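3.2 Participants and materials

Adults who rent their homes were recruited in Sturnstead through notices in two libraries and a bus depot. Of those who replied, 685 completed the first survey. Each was asked how often they put off small household repairs, and what they did in the meantime. Answers were coded by two of the authors, and disagreements were settled by Sárközi. The word "bracket" was left to the reader to interpret.
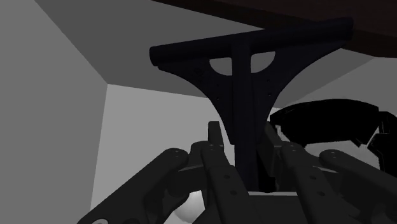
Figure 1. Dark T-shaped bracket with a horizontal bar across the top.

3.3 Procedure

The second survey was mailed in June to the same addresses. It listed eight common repairs, from a dripping faucet to a loose shelf, and asked for the cost the tenant expected to pay. Tenants who had moved were dropped. Following Haddad and Woo, we treated a repair as delayed if it had been known for more than a month. Landlords were not contacted.

Item wording was checked with a small group in Namia before printing.

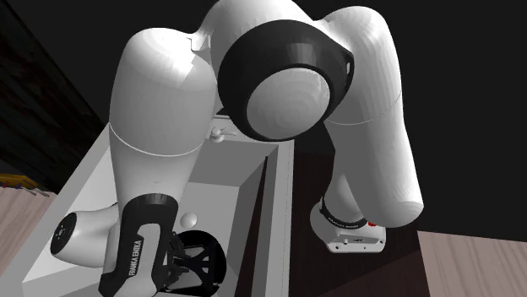 Most of the changes that came out of this check were minor. "Fixture" was replaced with "light or tap," and the question on rent was moved to the last page. The full set of 2097 repair reports was then entered by hand, and Min and Oei each checked half of the entries against the paper forms.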